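2 min read

OK, thread time. I have been learning to wind yarn and cable and garden hose properly for the whole summer and I need to tell people about coiling. Yes, coiling. Stay with me!

It started in July with an extension cord. I bought a long orange one for the hedge trimmer, used it a few times, and wrapped it around my elbow and hand the way my whole family does. By the end of the month it lay on the lawn like a corkscrew. I couldn't get it flat for anything.

So I asked the people at Hornham (the hardware store by the bridge, the one with the creaky ramp) and the woman at the counter walked me out to the back lot and taught me over-under in two minutes. Standing there with my new sponge mop under one arm. Best thing I've learned this year.

If you've never done it: make one normal loop, toward you. For the next one, turn your wrist so the loop goes in backwards, with the line passing behind. Then normal, then backwards, all the way down. Every loop you put in the ordinary way adds a bit of twist, and every backwards loop takes it out again.

The first time you throw out a cord coiled like that and it just runs across the grass in a straight line, you will make a noise. I made a noise. The neighbor's dog looked up.
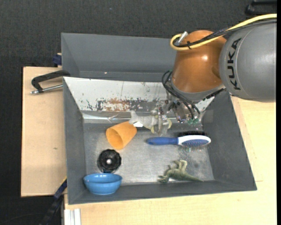 Next thing to love is bend radius, which sounds like homework and is really just how tightly you can curl something before you start hurting it. Thick cable wants a big lazy circle. Thin cable will put up with more. I look for it everywhere now, even on a big KUKA arm, where the fat yellow cable goes over the top in an arc and then doubles back in a tight U, with a little black cable tie near the loop to keep the bundle together. I could look at that tie all day. On my own stuff I stick with wide circles, and I let the cord tell me the size: start a loop, relax your fingers a little, and it will open to where it wants to sit.

Garden hose! Same idea, bigger arms. Mine is a Karam, the green one with the ribbing, and I do it in a figure eight on the ground because it's too heavy to hold. One side of the eight undoes the twist from the other side. Leave it in the sun for a bit first. A cold hose will fight you and win.

Yarn people, I see you, and I know you've known all of this forever. I wound a 600 yard skein of Jirnberg sock yarn into a center-pull ball on Sunday using my thumb as the post. Came out looking like a potato. It pulls beautifully though, so I'm calling the potato a success.

A tip from the weaving group for that: turn the ball a little after every few wraps, and keep your thumb loose. Tight yarn is stretched yarn, and then your socks come out smaller than you planned – ask me about the left one.

Ties, since three of you asked. I use strips of hook and loop tape, 24 to a roll, and I leave one on the plug end of each cord all the time so it can't wander off. Old shoelaces are great too. I've stopped using the cord's own tail as a wrap. It puts a hard kink in the same spot every single time.

Hang, don't stack. A coil on a wide peg keeps its shape, and a coil at the bottom of a bin with a toolbox on it does not. I put up a row of fat dowels in the garage and now I go in there just to look at them.

My mistake list so far: flipping the end of the cord through the middle of the coil (instant row of overhand knots, it's kind of magical), coiling a hose with water still in it, and trying over-under on flat ribbon. Don't do ribbon. Ribbon gets rolled.

Next up is rope. There's a thing called a butterfly coil that you can wear like a backpack and I am unreasonably excited. If you have a favorite way to put away a really long one, please send it to me – drawings welcome, bad drawings especially.

Contact | © 2026 | Back to top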